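January 18, 2025

# Leave the tray alone

My view is that a small robot cell should be looked after by the people who use it, on paper, every day, and that hardly anything else done to it matters as much. I have held this view for a while and lost a few arguments over it. The cell I have in mind is the one at our workshop in Miltcombe, an arm with a two-finger gripper that picks soft things out of a plastic tray next to the sink. It is not a grand installation. It sits on a countertop and the tray came from a kitchen supplier.

When we took it on, the advice from Plovent, who sold us the arm, was to have it serviced twice a year and otherwise let it run. That is sound advice for the arm. The joints have given us no trouble and I expect they won't for years. But an arm is only one part of a cell, and in my experience it is the part least likely to go wrong. What goes wrong is the stuff bolted, clamped, taped and stretched around it.

Take the tray. In September Yuxi Fan spent most of an afternoon on what we all took to be a calibration fault. The gripper was coming down short on one side, closing on air, going back up and trying again. She redid the hand-to-camera calibration twice and got good numbers each time. Then she moved the tray the width of a finger towards the wall and the fault went away. Someone had lifted it out to rinse it and put it back by eye. The software assumed the rim was where it had been taught, and so it kept the fingers clear of a rim that wasn't there and steered them into one that was.

You can call that a software weakness, and Yutong Yu does. His position is that the cell should find the tray for itself at the start of each run and complain if it can't. I agree that would be nice. I also think it would have taken him a month, and the fix we used took a pencil. There are now two short pencil lines on the countertop and a note in the log that says the tray goes back to the lines. If the lines have worn off, whoever notices draws them again from the measurements in the front of the log.

Praster, the program we use to run the daily check, has a page for cell geometry. It accepts any number you like. It will not tell you the number stopped being true at lunchtime. This is my main quarrel with the idea that upkeep can be moved onto a screen. A screen is good at things the machine can measure about itself, such as motor current, joint temperature and cable resistance. It knows very little about a bracket that has been nudged or a cover that has gone baggy.

The gripper is the other half of the story. Bare fingers slid on our rope toys, or else we turned the force up and they pulled strands out. Macarena Quezada started covering the fingertips with fabric, and grip on anything twisted or braided got better straight away. I was doubtful, mainly about dust, and I was wrong to be. But fabric stretches. After enough picks it bags at the end, and then it folds over before the finger reaches the thing it is meant to hold. From across the room it looks like a bad grasp. From close up it looks like a sock coming off.

So the fabric gets looked at every morning and changed when it will pinch between thumb and finger. That is the whole rule. We tried setting a fixed number of picks and it didn't work. One cover was finished long before we expected, and another lasted 2682 picks and came off only when Macarena wanted to wash it. Objects differ, and a day of rope is harder on cloth than a day of smooth plastic.

The check itself is done with the same few toys each time. We use two ropes and a carrot, laid in the tray by hand. Rope is a good test piece. It never lies the same way twice, it gives when it is pinched, and if the fingers close unevenly it turns in the grip where you can see it. The carrot is there for the opposite reason. It is glossy, and a smooth tapered thing shows up a weak close very quickly. A wooden block tells you nothing. I have seen a gripper with a loose finger pass on a block all week. 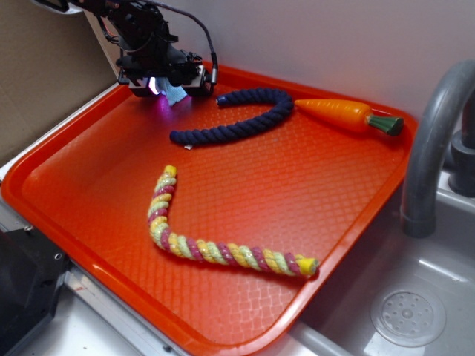
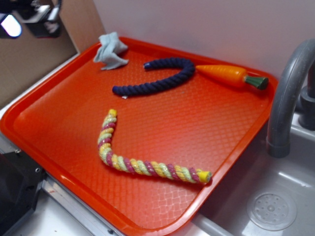 *Both ropes and the carrot laid out in the tray by the sink; the gripper is over the corner in the first.*

The sink is worth a word, as visitors always bring it up. I like having it there. Toys and trays get grubby, and a cell that is easy to wash gets washed. The objection is water near electronics, and it is a fair one. Our rule is that the tap stays off while the arm is powered and that hands are dried before they go anywhere near the gripper. I would still choose this bench over the clean one at the far end of the room, where the tray would be rinsed once a fortnight if we were lucky.

Light is a harder problem. An orange tray with a textured floor throws back a good deal of glare, and the glare moves when the ceiling lights are changed or somebody opens a door. Yutong wanted a matt black tray. Fengying Xu pointed out that the navy rope would then all but vanish, and we kept the orange one. I think she was right for our objects, though if we handled nothing but carrots I would side with him. What I would not accept was the suggestion that we try a different tray each week and see. Every change of tray means new edges, a new floor height and a new set of bad picks that look like something else.

That brings me to cables. The cable on our gripper needs enough slack for the wrist to turn and not so much that it can catch. The right amount was found by running the wrist slowly to both ends of its travel and watching. It took 30 minutes, and I would ask anyone setting up a cell of this kind to do it before they write a line of code. The wrong amount costs you a cable, and our replacement from Sachdeva was 23 days coming. For all that time we had a very expensive coat hook.

Screws are the same sort of thing. Small screws in metal plates work loose when the plates are shaken, and a gripper is shaken every time it stops. We put a dab of paint across each head and on to the plate beneath. If the paint line is broken, the screw has moved. Kelechi Ojo brought that habit with him from bicycle repair and it has found more faults than Praster has. You don't need a torque driver to look at a paint line. You need one afterwards, of course.

The usual answer to all this is that it doesn't scale. If you have 100 cells you can't have someone pinching the fingertips of every one of them each morning. Perhaps not. I have never run 100 cells, and I am wary of people who have one and talk as if they did. But I notice that large sites don't skip this work. They give it to people on shift, with a sheet and a torch, and they pay for it. Where they differ from us is that the sheet is better laid out.

A stronger objection is that hand checks drift. People get used to a fault. They see the fabric a bit baggy one day and a bit baggier the next, and by the end of the month it is hanging off and looks normal to them. This does happen, and it has happened to me. Our answer is that the person who does the check changes every few days and must write a line, even if the line is dull. "Cover fine, paint fine, tray on lines" is enough. Fengying reads the log back at the end of the month and asks about anything that repeats. The repeats are where the design is wrong. When the log said "tray off lines" four times in a fortnight, it was telling us that pencil lines were not enough, and I should admit that Yutong's idea of having the cell find its own tray looks better to me now than it did in September.

I would still do the simple thing first. Two corner stops screwed down would hold the tray and could be lifted round for washing. Kelechi has cut a pair and we have been arguing about whether they get in the way of the fingers at the near edge. If they do, we will lower them.

My last complaint is about who gets asked. When a cell misbehaves, the question usually goes to whoever wrote the program, and that person looks for the answer in the program. It is natural enough. In our log, though, the cause has been in the tray, the cover, the cable or a screw far more often than in the code, and the person who could have said so was standing at the sink with a sponge. I would like the first question to go to them. I would also like their time on the cell to be booked as proper work and given a slot in the morning, before anybody starts collecting results. At the moment it gets done in the gaps, and on a busy day there aren't any.

For those who want something to copy, our morning sheet has these lines and no others:

- Tray on the lines, floor wiped.
- Fabric on the fingertips smooth, won't pinch.
- Paint marks whole on the gripper plates.
- Wrist turned slowly both ways, cable free.
- Ropes and carrot in by hand, pick each one, watch it all the way up.
- Write it down and sign it.

Yuxi wants to add a line for the ceiling lights. I have said yes, provided something else comes off, and we have not agreed what.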